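Stirnholm workshop swaps painted benches for butcher-block tops

The Stirnholm community workshop has finished replacing the work surfaces in its small-assembly room, and the first light butcher-block table went back into daily use on Thursday.
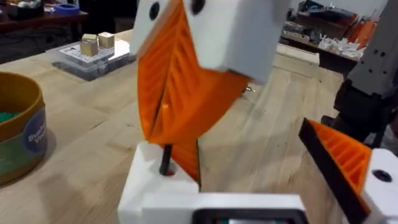

The old tops were painted chipboard on steel legs, installed when the building was still a parts depot. The paint had worn through along the front edges, and the board underneath had swollen in two places near the sink. Clamps no longer held square on them. The new tops are edge-glued wood, 13 in all, cut to fit the existing legs so that nothing had to be drilled into the floor again.

The tops were supplied by Hovadine, a joinery on the east side of town, which also did the edge rounding and the first coat of oil. A second coat was applied on site with the windows open. The workshop asks users to expect a third in September, when the room will close for 2 days.

Total cost for the tops, oil, hardware and removal of the old boards came to $2,088. The figure does not include the electrical strips at the back of the wall benches, which were reused, or the labor for moving the shelving out and in.

Along with the tops come revised rules for what may stay on a bench overnight. Under the old arrangement, unfinished work could be left out with a name tag on it for up to seven days. The limit is now the end of the following day. Small parts have to be in a lidded box or a closed round container. Open trays are no longer accepted, after a run of mixed fasteners last winter that took most of a morning to sort.

Clear plastic boxes are preferred for anything with screws or cut blocks in it, as the contents can be checked without opening the lid. Boxes may be stacked, but not above shoulder height on the wall side. Tape goes back to the shelf at the end of a session and is not to be left on the oiled surface, where adhesive residue has to be scraped off and the spot re-oiled.

Other points from the notice posted at the door:

Cutting on the tops is not permitted without a mat. Knife marks across a plank seam let water in, and the seams are the first place a top of this type will open.

Hot glue guns stay on their stands. Soldering is limited to the two benches nearest the extractor, both of which have a ceramic tile set on top.

Loose screws found on a bench at closing are put in the shared tin by the door. Anyone missing a particular size should look there first.

Spills of water are to be wiped up right away. Spills of solvent are to be wiped up and reported, so that the patch can be oiled before the next day.

The Asta woodworking group, which books the room on weekday evenings, will take over the monthly surface check. It consists of a straightedge laid across each top in three positions, a look at the seams under a side light, and a note of any gap wide enough to take a fingernail. Tops that fail go back to Hovadine for regluing under a two-year agreement.

Two of the old boards were kept and are now used as backing for the drill press. The rest went to the recycling yard on Chávez Street. The steel legs were cleaned, and the leveling feet were replaced on four of them - the remaining feet are in fair condition and will be looked at again next year.

There was one fitting problem. The bench by the radiator turned out narrower than the drawing, and its top had to be trimmed on site after delivery. The cut end was sealed the same evening. A gap was also left between that top and the wall so that the wood can move when the heating comes on.

Opening hours are unchanged. The small-assembly room is open from 9 a.m. on weekdays and from noon on Saturdays, and benches can be booked at the front desk or on the sheet outside the room. Users with boxes still in the hallway from the move should collect them or put them back on the shelves before the end of the month.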